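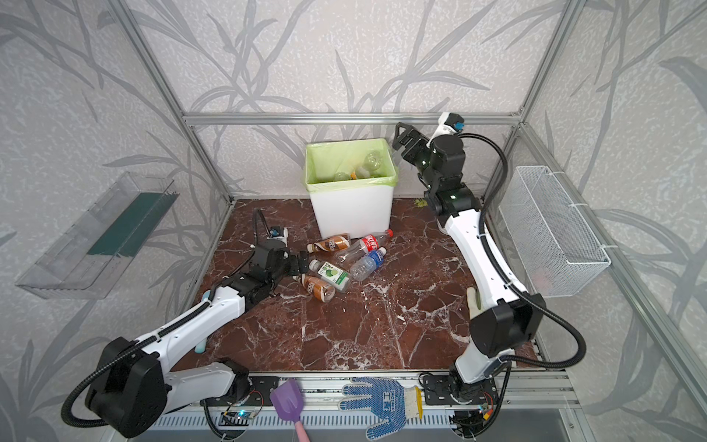 Bottles into the bin, teaching by remote: how slow is too slow?

Posted in July by rikenwood_garage

Hi all, long-time reader and a very occasional poster. I've been working my way up to a proper two-arm task, and the one I settled on is clearing plastic bottles off a table and into a trash bin. I drive the arms by remote control, do the job start to finish, save the run, put everything back in a mess and go again. I have 333 runs saved as of last night and my shoulders know about every one of them.

My question is about speed. When I started I was very, very careful. I'd creep up on a bottle, stop, look at the wrist view, look at the other wrist view, creep a little more, close the fingers, wait, lift. My good runs from that stretch are beautiful to watch if you have a cup of coffee and no other plans. Then I got more comfortable and started moving the way I'd move my own hands, and now a whole run takes maybe half as long. So I have two kinds of driving mixed together in one pile, and when I train on all of it the arms behave like a person who can't decide whether to answer the phone. They go in fast, stop over the bottle, and just hover there.

Do I throw out the slow ones? It hurts to think about it, I spent most of a month on them. Any advice is welcome, and thank you for reading this far!

mordenmaker, 7:40 pm

Oh, I feel for you, I really do. I went through the same thing with folding washcloths and I kept my slow runs for ages out of pure sentiment.

My two cents: it's the stopping that hurts you, and the slowness doesn't matter nearly as much. When you pause above a bottle to check your view, the arm is learning that the right thing to do above a bottle is nothing. It can't tell you were thinking. If your slow runs are slow and steady you can speed them up afterward and they'll blend in with the rest. If they're full of little waits, trim the waits out. I wrote a small script for it that drops any stretch where neither arm moves, and the hovering mostly went away.

I say mostly. It still freezes now and then on the last washcloth and I've made my peace with it.

ollus_fan, 8:05 pm

I'm going to disagree, in a friendly way. I trimmed my pauses too and it made my grasps worse. Some of those waits are there for a good reason. The fingers need a moment to close all the way before you lift, and if you cut that moment out, the arm learns to lift while it's still closing. I had a week of bottles getting yanked sideways and skidding across the table before I figured out what I'd done to myself.

So if you trim, please only trim the waits where the gripper is open and nothing is going on. Leave anything within a second or so of a grasp alone.

Also, I like your bottles. You've got the cola one with the red label and the clear water one with the blue cap, and those two look about as different as bottles get. I'd keep that variety. I taught mine on one kind of bottle for far too long and it was hopeless with anything else.

rikenwood_garage, 8:30 pm

Thank you both, that is a lot to chew on. I had not thought about the waits around the grasp being different from the other waits, but of course they are. I can picture exactly which ones are which.

On the variety, I can't take much credit, they're whatever came out of my kitchen. The two with the brown and cream labels are the hardest for me to drive. When one is lying at the foot of the bin I'm always afraid of pushing the bin back with my knuckles, or I suppose the arm's knuckles. You start saying "my hand" after a while.

gape_bench, 9:12 pm

I'll be the grump. Before anybody touches the old runs, I'd look at the task. You have two arms, and from your picture the left one is down by the bottles and the right one is up high next to the bin. What is the right one for? If you sometimes pick a bottle with the left and sometimes with the right, and there's no rule to it, your runs disagree with each other no matter how fast you drive. Hovering is just what I'd expect. It's being told two things at once and splitting the difference.

Pick a rule and stick to it. Bottles left of the bin go with the left arm, bottles right of the bin go with the right arm, and the left arm always goes first. It's boring to drive, I know. I did 670 runs of a cup-stacking job with no rule at all, and then started over with a rule and passed my old results before I'd gotten to half that number.

mordenmaker, 9:25 pm

Gape, I don't think that's grumpy at all, but I do think it's too strict for a bottle job! The whole pleasure of this kind of task is that the bottles can be anywhere. If one rolls over to the other side in the middle of a run, your rule has the wrong arm holding its breath. I let either arm take whatever is nearest and my results are fine.

gape_bench, 9:31 pm

"Nearest" is a rule. That's all I'm asking for. My guess is that our friend picks whichever hand feels less tired.

rikenwood_garage, 9:50 pm

Well, I went and watched some of my runs over a late dinner, and I'm sorry to report that gape_bench has me figured out completely. In the early ones I use the left arm for nearly everything, even bottles way over on the right, and I leave the other one parked. In the later ones I switch back and forth as the mood takes me. There's one where I reach across with the left, change my mind, back away, and do it with the right. I kept that one! I must have thought it was charming.

So the plan for now is nearest arm takes it, and if it's a toss-up then the left goes. I'll keep the old runs that happen to follow that and set the rest aside in a folder, I can't quite bring myself to delete them. And I'll trim only the open-gripper waits, the way ollus_fan said.

ollus_fan, 10:04 pm

That sounds very sensible to me. One more thing while you're recording again: do a few runs with the bin already partly full. It changes how far you need to lower a bottle before letting go, and if every run starts with an empty bin your arms may try to push right down through whatever's in there. And leave in a few where you miss the grasp and recover. Clean misses, I mean, where you back off and try again without dithering. Mine never learned to try a second time until I showed it how.

morden_lurker, 11:15 pm

Hello, new here, I hope it's okay to jump in. How many runs do people think is enough for something like this? I read a post where someone had 2343 and I nearly gave up on the hobby right there. I have 2.

mordenmaker, 11:22 pm

Welcome! Please don't give up. I'd try training at fifty just to see what happens, it'll be terrible and you'll learn a great deal from how it's terrible. With one bottle, always starting in more or less the same place, you might even get something that works. Then spread the bottle around a bit more each evening.

gape_bench, 11:40 pm

Agree with all of that, and write your rule down on paper before run 3.

rikenwood_garage, 6:55 am

Good morning! I got in a dozen new ones before breakfast with the nearest-arm rule. It is a strange feeling, driving with a rule, a bit like going back to piano lessons. My right hand is noticeably clumsier than my left and I hadn't known it, with the left doing all the work for so long. Does it matter if one arm is driven worse than the other, or should I spend an evening on the right by itself?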